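# Folding Is Still the Hard Part

Laundry is the chore I would hand over first, and the one I expect to keep the longest.
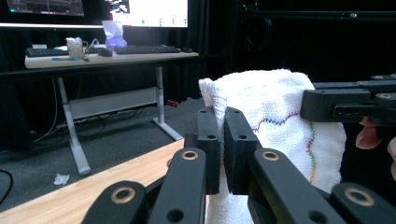
Whether a machine can do household work yet depends almost entirely on what the work does when it is touched. A plate keeps its shape. A drawer moves along one line. Cloth does neither, and a grip that was correct at the start of a motion can be wrong halfway through it. Take a white towel with a waffle texture, already folded, and pinch its upper edge between two rectangular pads. The fabric bunches up over the tops of the pads and gathers into a soft peak. The gripper now has a secure hold on the towel and very little control over most of it. Everything below the pinch is hanging, and its position has to be inferred from whatever the sensors can see. Zigzag stitching in five colors helps a person find the border at a glance. It may help a vision system too, until the line goes under a fold.

I spent part of March going through trial logs from Brornby, a test house in Ocampo where a small group runs two-arm systems on ordinary chores. They gave me the records for 234 towel attempts, with one definition of success: three folds, edges within 2 centimeters of each other, no human contact after the start signal. Of the 234, 200 met the definition. That is better than I had expected, and it is the number that gets quoted to visitors.

The remaining 34 deserve more attention than they get. Most were not drops. The arms kept hold of the towel and continued through the folding sequence after one layer had slipped, so the result was a neat-looking stack with a corner trapped inside. The system scored its own work as complete in several of these cases. A person folding a towel feels the extra thickness at the second fold and shakes it out. The arms had no equivalent of the shake. They had a reset, in which the towel is laid flat and the sequence begins again, and they only used it when the camera estimate of the outline was badly off.

Time is the second problem. The Brornby logs record duration per item, and I will not reproduce the table, but no reader with a full basket would wait for it. Speed will improve. I am less sure about variety. The 200 good folds were done on towels of one size. When a fitted sheet was tried, the group stopped logging results and started taking notes.

Shop-floor work is further along, for a plain reason: the shop can be changed to suit the machine. At Claltusitz, a packing firm that handles hotel linens, the towels arrive flat on a belt, in one orientation, sorted by size. Its Brarkero line folds them all shift with little attention. I do not consider this a lesser achievement, but it answers a different question. The belt, the sorting and the fixed size did much of the work before the folding started, and people did the sorting.

A home offers none of that. The basket is a heap, the items are mixed, and the table has other things on it. My test for household readiness would therefore be dull: one mixed load, an unprepared table, nobody standing by, and a count of how many items have to be folded again by hand. I have not yet seen a published result on those terms. Until I do, I would describe the current machines as able to fold a towel, given the towel.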